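April 2, 2026
By Florian Hollenstein
Print | E-mail

Shrinkage test, cotton canvas from Ayala, second lot. Cut 2 panels from the middle of the roll, well clear of the selvage, and marked a 300 mm square on each with the laundry pen. Weight on the ticket is 475 g per square meter. Machine wash at 40, no softener, then tumble dry. The first lot was line dried, so the two sets of numbers should not go in the same table.

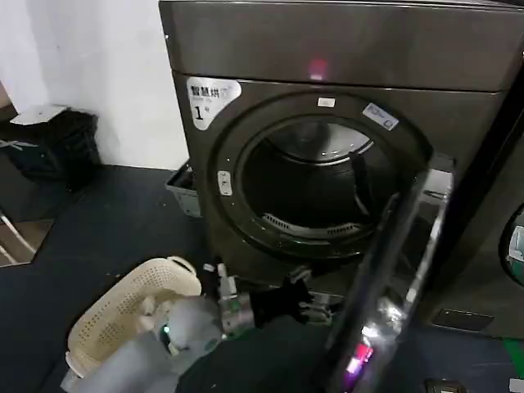

Warp shrinkage is the number Stomel wants, and they want it before they cut the aprons. Their limit is 3 percent. Panels go flat on the bench overnight before measuring – last time I measured too early and had to redo it. For the sheet, the dryer is the one with the 1 on its sticker, lint screen along the lower inside edge of the opening. Write the dryer number beside every result from now on.

Shaohua Xia thinks the finish on this lot is heavier. It feels stiffer to me too, but we have no hand test worth quoting. She will ask Ayala whether the size was changed after July.

To do: measure both panels, warp and weft. Order pens. Keep the offcuts, 70 mm strips, for the seam test.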